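Cell inspection checklist with comments, Marsden bench
Project: Varora tool sorting, wrist camera study
Inspected by: Mali Pumphrey
Reviewed by: Dwynwen Landeg
Period: November, before the second block of recorded trials

Mark each item OK, FIX or N/A. A FIX item in section 1 or 2 stops recording until it is closed.

1. Guarding and stops

1.1 Emergency stop at operator seat: OK. Pressed with the arm in slow mode, power dropped.
1.2 Emergency stop at bench end: OK. Label is peeling. Please print a new one.
1.3 Floor line visible on all sides: FIX. Worn through on the side by the door. Retaped by Mali the same afternoon, now OK.
1.4 Speed limit set in controller, not only in the trial script: OK. Dwynwen asked for this after the first block, when a script was restarted with the old settings.
1.5 Gripper force limit matches the trial sheet: OK.

2. Arm, fingers and cable

2.1 Finger mounting screws tight: OK.
2.2 Finger surfaces: OK for use. Compare with the spare pair at every inspection and swap if the grip starts to slip on the calibration block.
2.3 Camera cable clear of wrist through full rotation: FIX. The clip had moved up the arm and the cable pulled tight at the end of travel. Clip moved back and marked with paint pen. Checked again, OK.
2.4 Camera lens cleaned: OK. Dry cloth only.

3. Work surface and tools

3.1 Blades retracted on all knives before tools go on the table: FIX. See comment.
3.2 Tray seated and not rocking: OK.
3.3 Table wiped between sets: FIX. See comment.
3.4 Tool list agrees with the trial sheet: OK.

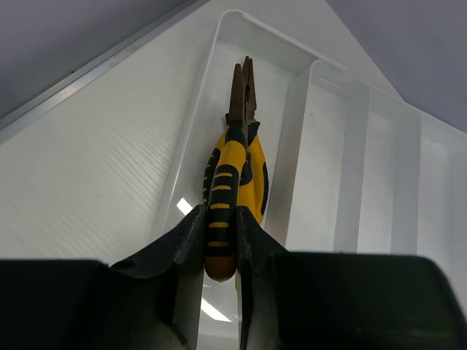
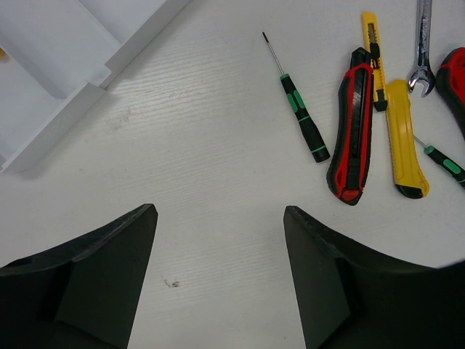 Bench views from the wrist camera: pliers held in the gripper, and tools on the table by the open fingers.

Comment on 3.1: The narrow yellow snap-off knife had a short length of blade out. The rule is blade fully in, slider locked, and it applies to every knife on the list. Whoever lays out the tools checks each slider by hand. Do not reach for a knife while the arm is enabled, even if it is paused.

Comment on 3.3: Dark specks on the tabletop and a smudge. Small, but the segmentation step picks up marks like these as objects. Brush first, then wipe.

4. Data and method checks

4.1 Trial log agrees with stored recordings: OK. 1,219 recordings on the Cindwood drive, 1,219 lines in the log.
4.2 Held-out set locked: OK. 224 trials, read only. These must not be used for tuning the grasp scorer.
4.3 Failed grasps kept and labeled: OK. Mali looked through 516 labels and changed 2. Both had been marked as drops when the operator had pressed stop.
4.4 Calto scorer version written in the log header: FIX. Missing from the newest files. Dwynwen to add it to the start script so it can't be skipped.

Comment on section 4: The first-block result still stands. With the wrist view added, the scorer did better on long thin tools than with the overhead view alone - mostly on choosing where along the handle to close. Knives lying against each other are still the weak case. Stopped trials need to be kept apart from failed ones or that comparison gets muddy, so please use the separate stop code and don't type it into the notes field.

5. Sign-off

Open items: 1.2 label, 3.1 blade check, 3.3 wipe between sets, 4.4 version in header.
Recording may start once 3.1 and 3.3 have been done in front of a second person and initialed. The label and 4.4 can follow, but 4.4 has to be closed before any new files are merged with the first block.

M. Pumphrey - inspected
D. Landeg - reviewed, agree with all. Add the cable clip to the daily check as well.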